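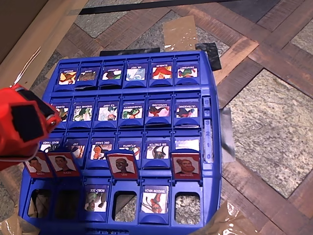 Harju adds board game tasks to its gripper rental kit

Harju will start shipping a tabletop games pack with its Ondine gripper rental on Wednesday, the company's Zikivthorpe office said.

The pack is meant for labs and schools that want small, fiddly jobs to train on. It comes with a face-guessing game that has hinged card frames on a blue plastic board, along with task sheets and a storage case. The Ondine gripper, in its red housing, is the same one customers have been renting since spring.

Flip-up cards are a harder job than they look. The frames stand close together, and a gripper working one row can easily block the view of the next. Names like Leo and Raphael are printed small under the portraits, so reading them is offered as a separate task - it can be skipped.

Rental for the kit with the games pack is $900 a month, with a minimum of 2 months. The pack holds 13 task sheets, and Harju says setup takes about 15 minutes on a table or a floor. Customers who already have an Ondine can add the pack at their next renewal.

Orders go through the Fustham warehouse, which also handles returns and spare pads. Replacement game cards are not covered by the rental and have to be bought separately.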